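Corstead Kitchen Support
Ticket: Pelanton dish rack, water left in tray and deep plates tipping
Opened: 07/01/2020
Status: Closed
Product: Pelanton wire dish rack, black, with drip tray and plate divider
Bought from: Agudelo Housewares, Biltolton

Customer, first message

I have two problems with this rack. The first is that water stays in the drip tray. I wash up after dinner, leave everything to dry overnight, and in the morning there is still water lying in the grooves, mostly toward the back by the wall. I have to lift the whole rack off to empty it.

The second is the plate divider. My white plates stand up in it fine. My other plates are teal and deeper, closer to a shallow bowl, and they lean forward and slide out. One of them came down on a glass last week. The glass broke. The plate was OK.

I have tried:
- turning the rack end to end
- moving the divider from the front of the rack to the back
- putting the deep plates in facing the other way

Moving the divider back helped the white plates. Nothing has helped the deep ones.

Support reply

Thank you for the details. Please check the following and let us know what you find.

1. Take the rack off the tray and put the tray down by itself. Press on each corner. It should not rock.
2. Pour in a cup of water at one end and watch where it goes.
3. Check that all the wire legs reach the surface when the tray is back under the rack. A leg standing on the lip of the tray will tilt it.
4. Tell us how wide your deep plates are at the rim, and how tall they are when laid flat.

The Pelanton tray has no spout. It holds drips and needs to be emptied by hand, so a little water after a full load is normal. Water that collects in one place every time usually means the tray is not level.

Customer

Did all of that.

1. The tray rocked a little at the back left corner. There was a dried crumb of something stuck underneath. Cleaned off, and now it does not rock.
2. The water ran to the back before I cleaned it. After, it spread out along the grooves and stayed put.
3. One back leg was standing on the lip. I had the tray pushed in too far. If I slide it toward me so that it sticks out a bit at the front, the legs come down where they should.
4. The deep plates are 4 cm tall laid flat. I did not have a tape long enough to be sure of the width, but they fit the same cupboard as the white ones.

I will leave it like this for a few days and report back on the water. The plates still slide out.

Support reply

Good, please keep the tray in that forward position. A lip showing along the front edge is fine.

On the plates: the divider is made for flat dinner plates. At 4 cm your deep plates are over what it will hold. The limit is 3 cm. The rim pushes against the next wire before the foot of the plate has settled, and the weight ends up in front. You can try one of these:

- Lay the deep plates face down on the floor of the rack, beside the divider, one layer only.
- Dry them by hand and keep the rack for the flat plates and cups.
- Use the wide divider, part 31, which clips to the same floor wires. Agudelo Housewares can order it.

Please do not bend the wires of the divider to open them up. The black coating cracks at the bend and the wire underneath will rust.

Customer

Water: better. After 4 nights there was only a bit in the grooves each morning, and it wiped up with a cloth. I call that one fixed.

Plates: I tried laying them face down in the rack. They dry, but two of them take up all the space to the left of the divider and then there is nowhere for cups. I asked at the Biltolton store about part 31 and they don't expect any until November. I don't want to wait that long, so I am going to dry the deep ones by hand and only stand the white ones up. I set it up that way today, with the divider near the middle at the back and a white plate in it. It stays up with a slight lean and does not move when I knock the table.

One question before you close this. Can the tray go in the dishwasher? There is some grey film down in the grooves that the cloth doesn't reach.

Support reply

Top shelf only, and without the heated dry. For the film, an old toothbrush and white vinegar run along the grooves will do it. Leave it for 13 minutes, then rinse.

We have put a note on your account for part 31, so the store can call you when it arrives. Closing the ticket as resolved for the tray and with a workaround for the plates. Reply to this message if you need it reopened.
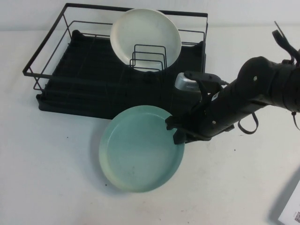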